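**Two arms on one table: planner stops although nothing touches**

**Meron Gudeta**

Hello all. I have two arms at one table, each with its own controller, and one planning node for both. When the grippers come near the middle, the planner refuses with "start state in collision". I look with my eyes and there is free space between them. The collision padding is 2 cm for all links. The planner is allowed 100 attempts and every one is rejected in the same moment, so I think it is not a problem of time. 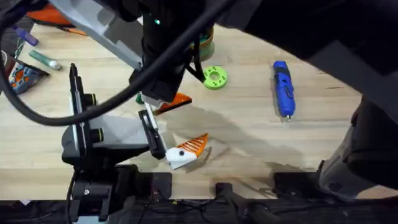

*The workspace with both grippers over the table. The part I want to take is the white and orange printed one.*

The objects on the table are not in the planning scene, only the table and the arms. Out of 62 starts in August, roughly half failed like this. Must I make the padding smaller, or is it something else?

**Fasil Yimer**

Set padding to zero. Worked for me.

**Zinash Tamiru**

Please do not put zero for everything. First print the contact pairs from the collision check. I expect you will find finger against finger, or finger against the cable, if you have modeled the cable as a cylinder on the wrist. In the Sastgate cell we had it so, and the cylinder was much fatter than the real cable.

If the pair is the two grippers, compare the time stamps of the joint states. With two controllers, one state can be old, and then the planner sees the arm where it was before. I reject any state older than 100 ms.

After this, you can lower the padding for the finger links only and leave the rest at 2 cm. Check also the transform between the two bases. Ours had an error of almost one centimeter and we found it last.

**Meron Gudeta**

Thank you Zinash. The pair is left finger and the cable cylinder. I will measure the cable again and write the result.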